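4. What the towel-folding rules leave out

Published guidance on collecting household demonstrations has grown quickly, and much of it reads as if it were settled. We are not convinced. Our reading of the Mornent checklist and the Tilterley protocol, the two documents most often followed by groups training robots to handle cloth, is that both set firm rules where the evidence is thin and stay quiet where a rule would help.

Take clutter. The Mornent checklist asks that a work surface be cleared of everything unrelated to the task before recording begins. It gives no test result to back this up. A kitchen counter in daily use holds chargers, bottles and sponges, and a policy trained only on bare counters has never had to ignore any of them. In the Jomier set, which we helped to label, we left the counters as they were (Figure 3). Whether this made the trained policies better is a separate matter, and we make no claim about it. Our complaint is that the rule was copied from one guide to the next without anyone checking it.

The rules on grasping are worse. Tilterley defines a valid fold as one in which both hands hold the cloth by its corners. People don't fold that way with any consistency. One hand may pinch a corner while the other has hold of an edge, and the towel still ends up folded. Of the 148 clips we reviewed against the Tilterley wording, 50 failed on this point alone. A labeller who follows the protocol to the letter would throw those clips out, and the behaviour that remains would be tidier than anything seen in a real home.

4.1 What we would keep

Some of the existing practice is sound. Both guides require consent to be renewed when a recording moves to a different room, and both limit how long raw footage may be stored. We would keep these rules as written. We would also keep Mornent's requirement that rejected clips be logged with a reason, although in our experience the reason given is often a single word and of little use later on.

The Boateng scoring sheet, which grades each clip on 2 scales in place of a pass or fail, is a better starting point than either guide. It was drafted for a collection of 2000 clips and has not been tried on anything larger — so we would be wary of calling it a standard yet. The version we used is the one revised on 31st July.

Figure 3. Handling a pink towel at a kitchen counter, with a stack of folded towels alongside.
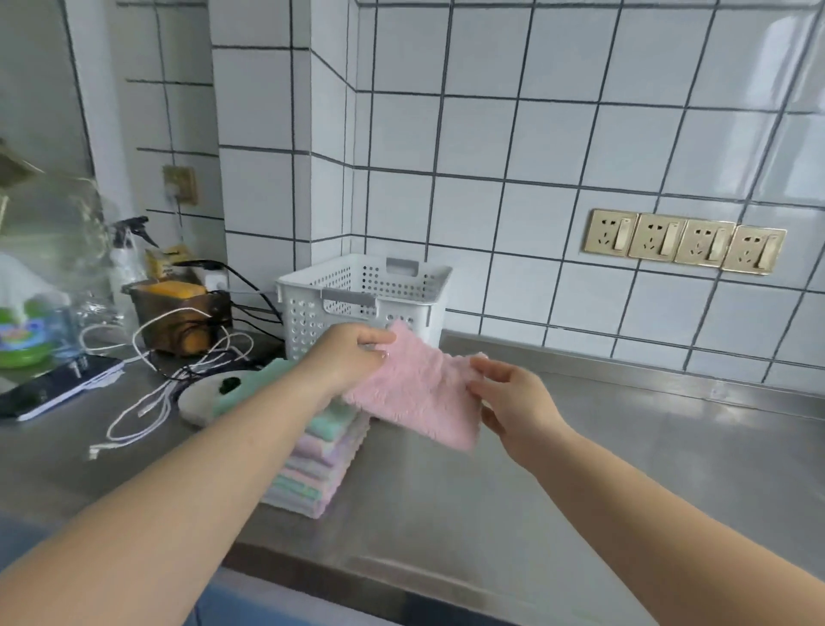

Should a clip be thrown out if the person holds the towel by an edge?

Only if the fold itself fails. How the towel is held should be recorded as a label, and the clip kept in the set.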